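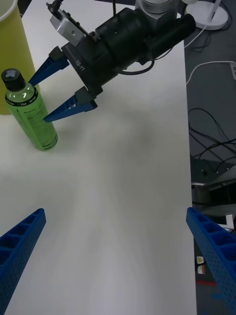
The November ink goes on far too pale and then sulks for an hour before it darkens, came the word from Nadstead, and could we please do something for people who like to see what they're writing while they write it?

Fair enough, and I've been meaning to get back to the oak gall ink anyway, so that was my excuse to clear a day for it.

June 26, 2021

Galls first. I used up the last of the Erilard sack, the one that has been sitting under the stairs since before we painted. They are knobbly, blue-gray, very heavy for their size, and quite a few have no exit hole, which the old recipe books all say is what you want. I weighed out 237 g after picking over the crumbs and threw the dusty bottom of the sack on the compost, where I expect it will do no good at all. If anybody is ordering from Erilard soon, please ask for the same grade again and not the cheaper broken ones. We had those for the November batch, and I have my suspicions.

Cracked them in a towel with the small hammer. I do love this part! They smell like a wet fence and a cup of strong tea. Then rainwater over the top, lid on, and onto the low ring for 90 minutes, never quite boiling. I stirred it whenever I walked past, and I walked past a lot.

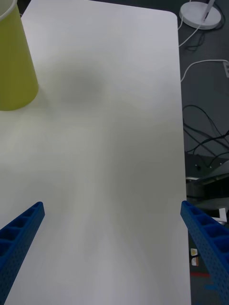
Straining

Muslin, folded double, and patience. The first pass ran the color of black coffee and the second pass was cleaner but slow, so I hung the bag from the cupboard handle and went to have lunch. Squeezing the bag gives you a bit more liquid and a lot more sludge. I squeezed it anyway, into a separate jar, and that jar is marked SQUEEZED in case someone wants it for dyeing yarn.

Iron and gum

I split the liquor into two jars, A and B. Both had the same copperas, dissolved beforehand in a little warm water and added slowly with a glass rod going round the whole time. The change still gets me every time - tea one second, and then this bruised purple-black rolling up from the bottom.

Jar A got plain gum arabic, as we have always done it. Jar B got the gum plus a small spoonful of the Zillent logwood extract, on the theory that a little color up front will carry the writer along until the iron has had its turn with the air. I was nervous about the logwood clumping.

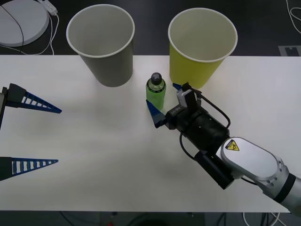

It did clump, a little, but only where I had tipped it in all at once like a person in a hurry. Rubbing it first with a few drops of the warm gum took care of the rest. I should have remembered that from the walnut ink.

Writing on both with the same steel nib, on the Le Roux laid paper and on ordinary copier paper. A is thin gray off the nib, same complaint as before. B is a proper plum color straight away and very pleasant to write with, though it feathers on the copier paper and I'd like it a touch thicker. On the Le Roux it sits beautifully.

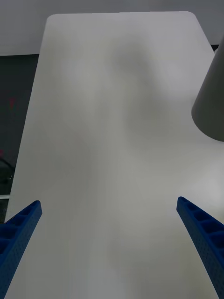 To do

Write the same line with A and B again tomorrow and pin the strips in the window, half covered with card, for the fading test.

More gum in B, in a small side jar only. Please don't adjust the main jar.

Leave the lids loose on both, and stir if you are passing.

Send a little of each to Nadstead once they've stood a while, with a note asking which nib they use. I forgot to ask last time.

Scrub the sink. The ring around the drain is mine and I'm sorry.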